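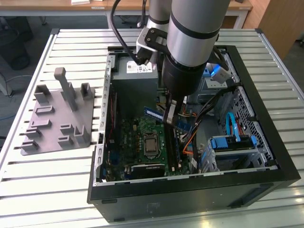 Heidrun Leitner has sat through more than 700 business meetings in her working life, and she says she can remember what was decided in nine of them. The others she remembers for the pastries.

"There was a very good almond thing in Ratdale," she says. "I couldn't tell you what the meeting was for. Pricing, maybe. Somebody had brought a flip chart and nobody flipped it."

Leitner used to run operations at Dendier, a mid-sized maker of office partitions, where she spent eleven years being invited to things. These days she works for herself out of two rooms over a dry cleaner in Junbridge, and companies pay her to look at their calendars and cross things out. She doesn't like being called a consultant. Her business card just has her name and a phone number on it, and she forgot to bring one.

I ask what she looks for first.

"The word 'touch base.' Two words, fine. If I search a calendar and find it every week, I know there's a meeting in there that died and is still being fed."

The worst case she'll discuss is a Monday call at Hollenstein, a freight broker, that had been set up to deal with a warehouse move. The warehouse moved. The call went on for three more years, 55 minutes every week, with an agenda that still had "boxes" as its second item. People gave box updates. One manager told her the boxes were "on track."

"I asked him which boxes. He got a little pink and said he'd inherited them."

The man who signed off on killing that call was Florian Hämmerli, then head of scheduling, and I phoned him to see if he remembered it the same way. He does, mostly. He says it was only two and a half years.

"What she leaves out is that people were upset," Hämmerli says. "I got emails. One person asked if they were being pushed out of the loop. I said there isn't a loop. That did not help."

Leitner agrees that it did not help. She has learned to let a meeting go slowly, the way you would cut back a dog's dinner. First it goes from weekly to every other week. Then it loses fifteen minutes. Then the person who runs it takes a vacation and no one is named to fill in, and by the time they're back it has usually stopped moving.

She has views on agendas, too. An agenda made of nouns, she says, is a list of things people are going to stand near. "Budget. Website. Parking. What about parking? Are we for it?" She makes clients write each item as a question, and if they can't come up with the question, the item goes. At one client in November this reduced a two-page agenda to a single line asking who had the key to the supply closet. It took four minutes to settle.

Not everybody is sold. Maham Durrani, who manages a sales team in Junbridge and hired Leitner last year, kept about half of the cuts and quietly put the rest back.

"My people drive all day by themselves," Durrani says. "The Thursday call is useless, I'll give her that. We talk about tires. But they show up for it, and they don't show up for much."

I read this quote to Leitner and she thinks it over for a while.

"All right, but then call it that," she says. "Put 'tires' on the calendar. I'd go."

Her own week has two meetings in it, both with her bookkeeper, Annelies Widmer, and both standing up. Widmer told me separately that they would be shorter if Leitner opened her mail. There are also 414 unread messages in Leitner's inbox, a figure she offers without any sign of shame. Most of them, she says, are invitations.

Our interview was booked for half an hour and ran to almost two. I hadn't written my agenda as questions. Under "misc." I had put "misc. cont'd," and she asked to see it, and then she asked if she could keep it.

Posted 3/17/20

9 comments | Share this article

Contact us | All rights reserved | Back to top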